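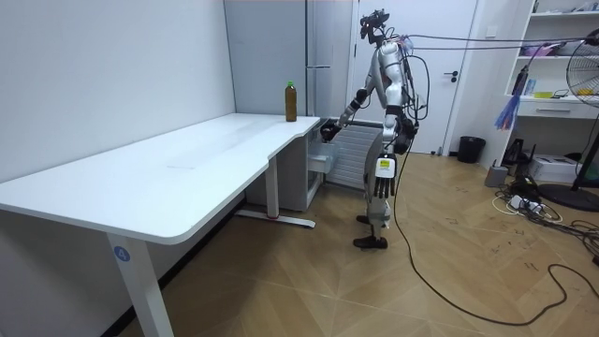
Diary > Equipment and money

8:40 a.m. Coffee, spreadsheet, bad mood. The spreadsheet is called "second unit" and I named it myself back when I was less sure how I felt about a second unit. The white one was already up at the desk when I came in, one hand down by the corner and the bottle with the green cap standing on the far part, so Omolara had beaten me to it again. She doesn't do mornings for anyone except that robot.

I have to send a number upstairs before the end of July. They want to know what it costs to have two humanoids where we now have one. I've been asked for this number three times and each time I've come back with a question, and I could tell from Keegan McIntyre's face yesterday that I've run out of questions.

So, the Flakow quote first. It's a nice quote. Somebody spent time on the cover. The robot itself is one line, and the line is lower than last time, and under it there's a discount that expires, as they always do, in a few weeks. Then I went through the next pages with a pencil. Hands are separate. Hands! You can buy the body with two stumps if you feel like it, and I suppose someone must, or they wouldn't print it that way. The software seat is separate. The support plan is $760 a month, which sounds like a gym membership for a person with a very good gym, until you carry it across the three years we're supposed to keep the thing. I typed it in and the total changed color, my own doing, I'd set the cell to go red over a certain amount and forgotten.

Warranty is 90 days on anything that moves. I wrote "what doesn't move?" in the margin and then felt petty and left it there anyway.

Olumide Onuoha thinks I'm being unfair. His argument is that we paid for all the learning with the first one and the second comes cheap: same desks, same routine, same people who know where the stop button is. I'd like that to be so. But I sat with the first one's costs for most of the morning and almost nothing on the list looks like learning. It looks like cable. It looks like adapters, and then different adapters, and a strip, and a longer cable, and somebody's afternoon. We budgeted zero for cable. I checked the original sheet, which is in my handwriting where it isn't typed, and cable isn't on it.

Look at the floor in there. The long black one comes down from the waist and goes off across the wood in a big lazy curve and joins the rest of the tangle by the fan. The others run through the air off the rig on its head. With one robot you learn to step over. With two, I would like somebody to draw me where people walk. I asked for that drawing in the spring. I got a floor plan with two circles on it, and no lines between the circles and anything else.

11:15. Call with the Flakow sales engineer. Friendly man, very fast talker. I asked him what share of their customers run two in the same room and he said "more and more." I asked whether it could run for a working day without being plugged into something and he said it depended on the workload. I asked about our workload, which I then described, and he said he'd have to get back to me. He did ask, twice, whether we had considered the upgraded hands. I said we had considered keeping the ones we've got.

To be fair to him he sent the spare parts list within the hour, which the last rep never managed at all. Finger joints are sold by the set. I don't know how I feel about owning a set of finger joints. I do know they belong on the sheet, and they're on it now.

Lunch at the desk. Not that desk.

After lunch Osaze Uzor came by with the other option, which is Fekisano, who'll sell us a pair of arms bolted to a post. No legs. It costs a good deal less and there's nothing to fall over. His point, and I've been making a weaker version of it for months, is that all our work is at tabletop height. We pick a thing up off a table and put it down somewhere else on the table. The legs stand there. They're handsome legs! I've got nothing against them. But when I split the body price the way the service manual splits its chapters, a big piece of the money is in the bottom half, and the bottom half has spent most of its time with us on the same patch of floor.

Omolara said what she always says, that the drawers are low and the shelves are high and one day we'll want it to go to them instead of bringing everything to it. "One day" doesn't have a column. I told her I'd put one in if she gave me a month. She said next year. I said that isn't a month. We left it there, fairly cheerfully, and I noticed she had gone to measure the gap between the desk and the cabinets before I'd finished rinsing my cup.

I should be careful, I do enjoy being the one who says no. My wife pointed this out over the dishwasher we didn't buy, and we wash up by hand to this day, and it is mostly me.

2:30. The desks. I'd assumed a second station meant a second desk, one line, finished. Modupe Okafor, who actually has to set the station up, sent me a list instead. Desk, yes, same height as the current one or the whole setup has to be done over. Lights. A fan, unless we want to find out what the room is like in summer with two of them going and the door shut. Storage for the objects, and the objects themselves, which get chewed up faster than I'd have guessed (we go through bottles). A place for the person to stand. I hadn't budgeted a place for the person to stand. It costs nothing until you realize it's the place where the second robot was going.

Her list has 7 items and the only one I'd priced was the desk.

I also asked her how many hours the current one really works in a week. I don't mean switched on. I mean doing the thing we bought it for. She said she'd rather not guess, and I said fine, who writes it down, and there was a pause. So the honest state of the planning is that we're about to ask for money to double something we haven't measured. I'm not angry about it. I didn't set up a log either, and I'm the one with the spreadsheets.

She's starting one tomorrow. Start time, stop time, what stopped it. Paper on a clipboard. I've asked for the reason to be in plain words and for "misc" to be banned.

4:00. Dauda rang back about leasing. I'd written leasing off as a way of paying more slowly for the same regret, but the terms are better than I expected. We could have a unit on a short term and hand it back, and they'd deal with the shipping crate, which matters to me more than it should (the first crate lived in the hallway for so long that people hung coats on it). The catch is in the wear clause. "Ordinary use" isn't defined anywhere in the document. I asked whether a scuffed foot counts. She said it would be assessed on return. I said by whom. By them. I've been a tenant, I know how that conversation goes.

Still, I've put it on the sheet as its own option. Buy from Flakow, arms on a post from Fekisano, lease from Dauda, or do nothing and spend the money on making the first one busier. The fourth has no brochure, so it'll lose, but I've given it the same size font.

Keegan stopped in at the end of the day and read over my shoulder, which I hate. He said the people at Kerunov went to two last year and are very pleased. I asked pleased with what. He didn't know, he'd heard it in an elevator. I've written to them to ask for anything they'll share, hours, repairs, how many people per robot. If they send me a video with music on it I'm going to count that as a no.

What I'm leaning toward tonight, and I may feel otherwise after sleeping: ask for the money to fix the station we have, with a real line for cable and one for spares and one for somebody's time, take a month of Modupe's clipboard, and go back for the second unit with that in hand. The discount will have expired by then. There'll be another discount. I have the last few in a folder and they get bigger.

Went past the room on my way out. The bin by the door wanted emptying so I did that. Remember tomorrow: ask Flakow if the support plan can be paused, ask Osaze for the Fekisano power draw in writing, find out who's been ordering adapters on my card.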